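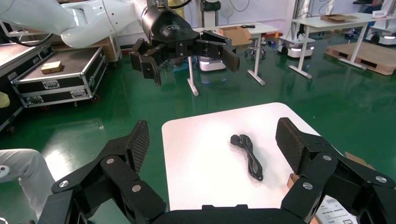 A coiled power cord on a white tabletop, with its plug at one end of the loop.

The Case for the Coiled Cord
By Waltraud Grube
2023-07-22

Organizations that move equipment for a living spend a great deal of thought on the expensive items and very little on what connects them to the wall. The instrument receives a fitted case, a serial number and an insurance value. The power cord receives whatever space remains. I wish to argue that this order of attention should be corrected, and that the correction should begin with the way a cord is put away.

Over the past year, the equipment office at Pludia reviewed its records of late setups. Of 212 deliveries to outside sites, 10 began behind schedule for a reason that had nothing to do with traffic, weather or faulty equipment. In each of those cases the crew could not find the correct cord, or found it knotted together with several others at the bottom of a carton. A skilled crew stood waiting while one of its members picked at a tangle. The cost of such delays does not appear on any invoice, and for that reason it is seldom discussed.

The remedy is modest. A power cord should be wound in a loose loop, following the curve the cord already wishes to take, and the plug should be left where a hand can reach it. It should not be wrapped tightly around the elbow, and it should not be folded and bent sharply where the cord meets the plug. A tight bundle looks neat on the shelf, but it places strain on the part of the cord most likely to fail. A loose loop occupies slightly more room and should be given it.

My colleague Roscoe Wojcik has objected, with some justice, that loose loops open up in transit. He favors a strap on every cord and would make it a condition of release from the storeroom. I agree with him about transit. I do not agree that a strap should be required on the worktable, where a cord may be laid out, checked and used within the hour. A rule that asks people to fasten and unfasten the same strap many times in one afternoon will be ignored by the second day, and a rule that is ignored in one room is soon ignored in all of them.

The more serious question is where the cord belongs. Many departments keep a common bin. The common bin is defended as efficient, on the ground that most cords are interchangeable. Most are, until the day an unusual one is needed. I favor assigning each cord to the case or carton of the equipment it serves, and listing it on the contents sheet by name. At our Kramer Street storeroom, the inventory was revised on this basis last September. It now lists 475 items, of which 107 are cords and adapters that had no entry at all under the former system. Staff complained about the additional lines. The complaints ended once the first large shipment had been unpacked.

There remains the matter of cardboard. Rigid cases are costly, and no department can furnish one for every accessory. A small carton is entirely suitable for a cord, provided that it is labeled on the outside and that the old label has been removed. A carton bearing two labels is worse than a carton bearing none – the reader will trust whichever label is seen first. Flattened or empty cartons should leave the work area on the day they are emptied.

Some readers will feel that a subject of this size does not merit a written policy. The Andus and Brido projects, both of which shared our storeroom this spring, took different views on that point. The first issued a single page of instructions and returned every accessory it had borrowed. The second relied on good sense, of which its staff had plenty, and we are still matching cords to equipment. I do not offer this as proof. It was enough, however, to persuade me that good sense benefits from being written down.

I therefore recommend that the packing procedure be amended before the autumn schedule begins. Each cord should be coiled loosely, entered on the contents sheet and returned to its assigned container before the lid is closed. Straps should be required for transport and left to the judgment of staff at the table. Comments on the draft may be sent to the equipment office in writing.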